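The Gray Table

The table came up the stairs at Grandano on a Tuesday, legs first, with Salma Ouazzani underneath it shouting directions and Sorin Lazăr on the landing above, pulling and laughing so hard he had to stop twice.

"Turn it! Turn it toward the window!"

"Which window?"

"Any window, Sorin, I'm holding up a whole table here!"

They got it through the door with a scrape of knuckles and set it down in the back room, and oh, it was a wonderful thing. A great big slab of pale gray, smooth as a plate, the largest flat surface either of them had ever had to themselves. Salma put both palms on it and leaned. It didn't wobble. Her old one had wobbled for 18 years, through three apartments and one divorce, with a folded bus schedule under the short leg that she moved along every time like a family heirloom.

"How much?" she said.

"199. And he threw in the lamp."

"What's wrong with the lamp?"

"Everything. I love it."

They had rented the back room to make coats. Two people, one sewing machine called Bogdan (it had been called that when they bought it, in blue paint on the side, and neither of them dared change it), and a roll of black wool from Stomum that Salma had been saving since March. She had seen it in the warehouse, down at the end behind the upholstery, and had put her face right against it while the salesman pretended to check his phone. It was a deep, soft, serious black. It drank up the light. She bought all they had left of it and then ate lentils for a month.

Now she brought it out of its paper and let it down over the table, and the room changed. She'd known it would be good, but this! The gray made the black blacker. Where the wool stopped, the line was so sharp she wanted to run a fingernail down it.

"Look at that edge," she said.

"You haven't even cut anything yet."

"Look at it, though."

He looked. He was a patient man, and he had good eyes for a hem.

The first order was from a Mrs. Gekeck, 78 years old, who wanted a coat down to her ankles with pockets deep enough for a library book. She had come in person to be measured and stood very straight the whole time, arms out, telling them about a coat she'd had as a girl, a black one, which her brother had left on a train. She could still feel the collar, she said. She showed them with her hand how high it went. Salma drew it on the back of an envelope while she talked, and when Mrs. Gekeck saw the drawing she tapped it and said, "Higher," and then, "Yes. There he is."

So the collar had to be right. Salma made it in muslin, then made it again. Sorin wore the second one all through lunch, chin up like a duke, dropping soup down the front.

They cut in the evening, because the light from the terrible lamp came in low from the side and showed up every wrinkle in the cloth. Salma smoothed, Sorin followed behind her with the weights. They worked without talking, which was new for them. The shears made that thick crunching sound that only good wool makes, and each piece came away clean, and she laid them one over the other and felt happier than she had in years - happier than made any sense, over a pile of black cloth in a cold room.

By ten the back was done, and the fronts, and both sleeves. Only the collar was left. She folded the leftover wool over on itself and stood looking at it with the chalk in her hand.

"Tomorrow?" said Sorin.

"Tomorrow. I want to do it with coffee in me."

He went to rinse the cups. She stayed where she was and noticed that the table had already begun to pick things up. There were specks on it, little smudges, a white fleck that could have been anything, chalk or thread or a crumb of his bread. This morning she would have gone for a damp cloth at once. She bent down until her eyes were level with the top and looked along it, all that pale gray going off toward the window with its few small marks, like the first footprints across a field.

"Are you cleaning?" Sorin called.

"No," she said. "Leave it! It looks like somebody works here."

She switched off the lamp, which buzzed at her, and went to find her shoes.
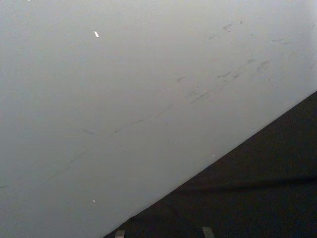
The gray top and the black cloth, with the specks left where they were.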